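Learning to read a meter, and other August jobs

Right, quick one before work. Kettle's on.

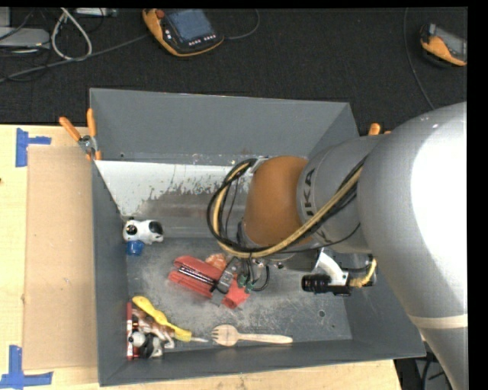

Do you need to be in when they come to read the water meter? Only if the meter is inside the house, and ours is under a lid in the pavement, so I took a morning off for nothing.

That's how all this started. The bill came, it was silly, I rang up. Forty minutes of pan pipes. Then a very nice woman told me the last three readings had been estimated and the real one was 303 higher than they'd thought, and could I go and check it was right. Well no, I couldn't, I didn't know where it was. I've lived in this house for 12 years.

Found it eventually. Small lid, moss all round it, half under next door's hedge. Needed a screwdriver to get it up. Inside – a polystyrene plug, a lot of woodlice, one very cross spider and then right at the bottom a little dial I couldn't read without lying flat on the pavement. Which I did. At ten to eight, in work trousers, while the school run went past. A small boy asked his mum if I was dead.

Black numbers are the ones they want. Red ones are litres and you ignore them on the form, but you do not ignore them if you think there's a leak. You write them down at bedtime, don't flush anything, don't run anything, write them down again in the morning. Should be the same. Mine weren't. 78 litres overnight! Where does that even go?

Looked under everything. Kitchen fine. Bathroom fine. Put food colouring in the downstairs cistern (tip from my sister, blue works best, do not use yellow for reasons I hope are obvious) and by the time I'd made toast the pan was the colour of a swimming pool. So there it was. Flush valve. Had been trickling down the back for goodness knows how long and it makes no noise whatsoever, or none you'd hear over the extractor fan.

Renji Arai from two doors down lent me his big adjustable spanner and stood in the hall giving advice. He had his done last year and paid a man. I was not going to pay a man.

Bits I bought, in case it helps anyone: the new valve, a Nisham one, the cheapest they had. A doughnut washer, which is the fat foam thing between the cistern and the pan. Two new bolts with wing nuts as the old ones had rusted into lumps. Plus a tube of that silicone grease stuff that I then didnt use.

Bits I should have bought: a second doughnut washer, the right size.

Water off at the stopcock. Ours is stiff and I was scared of it to be honest. Quarter turn, wait, quarter turn, wait, bit of swearing. Flushed it empty, sponged out the last inch with an old car sponge. Then you undo the two bolts from underneath, lying on your back again – there's been a lot of lying down in this story – and lift the whole cistern off. Heavier than it looks. Have a towel ready. Have two.

Old valve came out in about three pieces. The seal on the bottom had gone hard and sort of wavy, you could see light under it. New one went straight in, hand tight and then a tiny bit more. Cistern back on. Water on. Puddle.

So off again, back to the shop for the washer, home, all of it again. Second time took half as long. No puddle. I stood there looking at the floor with a torch like someone who's lost an earring.

Did the red number test again that night and it was the same in the morning, to the litre. Did it a second night too as I didn't trust it. Same again.

Now the money part. Rang back, pan pipes, different woman. There's a thing called a leak allowance, which I'd never heard of. My supplier said they'll look at it if you've fixed the leak and can show them readings from before and after, but they said loos are a grey area and it goes to a different team. Yours might be different so do ask. I've sent in the form, with a photo of the receipt and my bedtime numbers off the back of an envelope. They'll write to me. No idea when.

What I'm doing from now on: reading it the first Tuesday of the month and writing it inside the cupboard door in pencil. Takes a minute now I've scraped the moss off. I've also got a kneeling pad, the gardening sort, it lives by the front door. The spider has moved back in and we've come to an arrangement.

Next job is the outside tap, which drips, but only when it's been used by somebody who isn't me. Also the gutter over the porch. Also I still have Renji's spanner, must take that back tonight.

Oh and if anyone knows how you get blue food colouring out of grout, please put it in the comments, I've tried bicarb and it's just gone a paler blue. Off to work, late again.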